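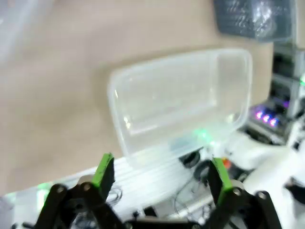 The first thing people ask is whether the robots will send everyone home, and one of our packers put it more bluntly at the August meeting: she had been lifting tubs for half her life, and if a machine wanted the job it could have her sore shoulder too.

I have thought about that remark a lot, because she meant it as a complaint and I heard it as the best argument for automation anyone in the building has made. I run the second shift at Studach, where we sort, check and repack plastic food containers that come back from canteens. It is plain work. A container arrives, you pick it up, you tilt it to the light, you look for cracks and cloudy corners, you set it down on the right stack. Then you do it again. On a full shift a good pair of hands gets through 1255 of them, and I don't know anyone who remembers a single one by the time they reach the parking lot.

We have had two robot cells from Clestex on the floor for 90 days now. I'm excited about them, and I want to say why without sounding like a brochure, so let me start with what they are bad at. They are slow. They can be fooled by clear plastic, which shines where you don't expect it and then seems to vanish when the light changes. A person reaches for a see-through tub without a thought. Watching a machine try to work out where the rim is makes you appreciate your own eyes! In the first week one cell spent most of a morning failing at a container that a child could have picked up, and there was a small crowd cheering it on by lunch.

But look at what happened to the people. Before the cells came, the line had one kind of job and one kind of day. Now we have folks who set up the trays, folks who decide what counts as a scratch and what counts as a crack, and folks who step in when a gripper gets stuck and figure out what went wrong. Those last ones are the surprise. The people who turned out to be best at it had been on the line longest — they knew every way a tub can be awkward, because their fingers had met all of them. That knowledge was always there. We had never found a use for it beyond speed.

I also like what it has done to the talk on the floor. It used to be hard to get anyone to say a word about how we worked, me included. Now there are arguments, good ones, about how high the table should be and whether stacks ought to go left or right. Someone suggested wiping the finger pads at every break, and we do. Someone else wanted the bagged stock moved away from the reaching side, and we tried that too. It went back after a day, but it was a fair idea.

There are real worries and I don't want to wave them off. Akgül, the plant across the river, put in its cells and cut the late shift before the paint was dry. People here know people there. When management tells us our headcount is safe through next year, I believe them, and I would believe them more if it were in writing. Training should be on paid time, all of it, and open to anyone who wants it, including those who are shy around a keyboard. And if the machines save money, some of that money ought to show up in paychecks. I have said this upstairs and will keep saying it.

The other worry is pace. A robot doesn't get tired, and there is a temptation to let it set the beat for everybody standing near it. Our rule is that the person at the cell can pause it at any time and never has to explain. It has been paused 179 times so far, and I am proud of that number. I would start to fret if it fell to zero.

There will be a third cell if the trial at our Curkisik site goes well, and that one is meant to take the bottom racks, the low bending work that everyone hates. I can't wait. The packer with the shoulder has put her name down to help set it up, and she already has a list of things she wants changed.

Posted 04/09/2019 by the second shift lead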